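Went to see the print rooms at the Xaba last week and I have some thoughts on how they've hung them. Short thread.

The show is called Hundance. It takes up two rooms on the upper floor and covers one workshop, the Paker press, from its first posters in 1944 until it closed. Most of it has been in drawers since the museum got it.
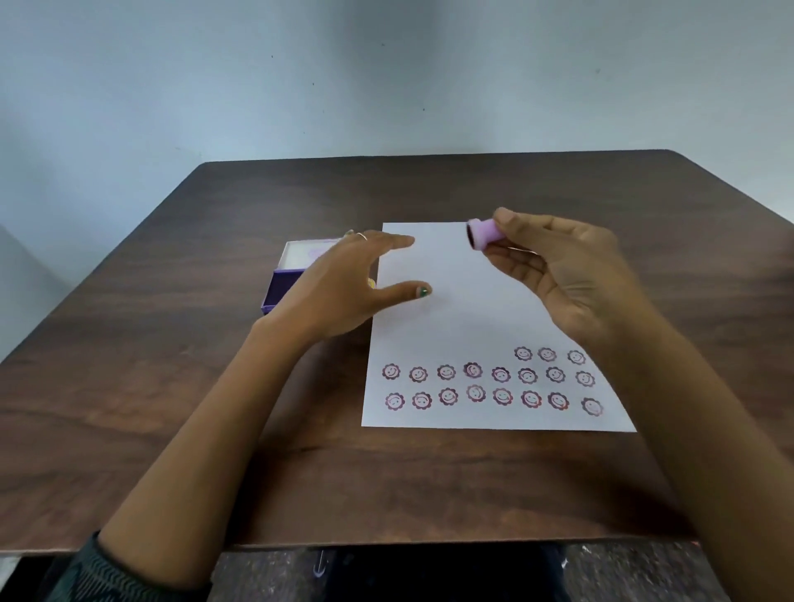
Mbali Radebe
Writer, prints and small museums

Room one is the posters. Dance nights, a seed sale, a lost dog, a boxing match. They're hung close together, edge to edge, up to the ceiling on the long wall. You can't read the top ones without stepping back to the door.

I didn't mind that. They were made to be seen across a street. The labels are a problem though. All of them are on one board by the entrance, keyed by number, and you have to keep walking back to it.

There is a printed list at the desk downstairs. Ask for it before you go up. I found out on my way out.

The catalog number that got me was 103. It's a plain notice for a choir practice, two colors, and the second color is off by the width of a finger. Somebody at the press kept it anyway and wrote the date on the back. The museum shows the back in a mirror.

Room two is the proofs and the account books. It's quieter and darker, and there's a bench. The account books are open to pages from one February, when the press had a single paying job the whole month. 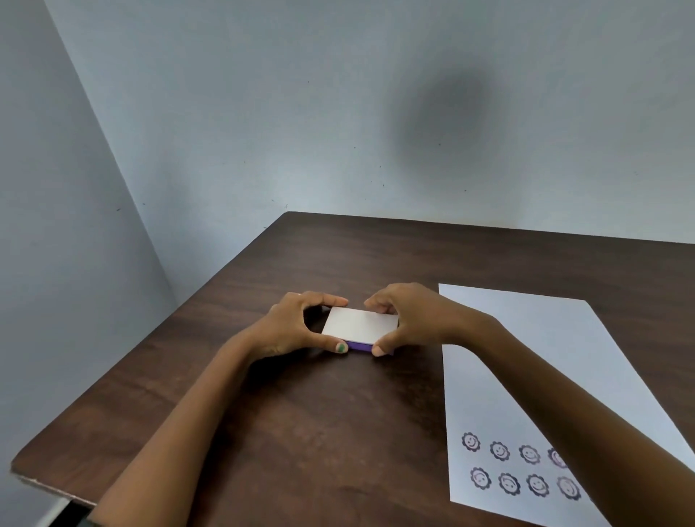
The job was 1000 handbills for a shoe repair shop. Only one copy is known and it's in the case next to the book. I spent longer on that case than on anything else in the show.

Seren Gethin curated it. Her wall text is short and she doesn't tell you what to feel about the work. She says who set the type when that's known, and when it isn't known she says so.

One person she does name is Benvinda Henriques, who cut most of the large wood letters. Three of her alphabets are here. The capital R is different in each one and I would have liked a label about that.

What I'd change: better light on the account books, and a second label board at the far end of room one. Also the video in the corridor is too loud and you hear it from the bench.

Someone asked if it's the same material as the Cetuvard show a few years back. Some of it overlaps. That one had the posters and none of the books, and it was hung by date. This one is hung by who ordered the job, so you get all the choir notices together, then all the boxing.

I think the new order works better. You can see a customer go from one color to two, and in a couple of cases back to one.

The list at the desk has 303 items on it. Not all of them are on the wall. The ones marked with a dot are in storage, and you can email to see them by appointment.

Upper floor is closed Mondays. The elevator is at the back, past the coat hooks.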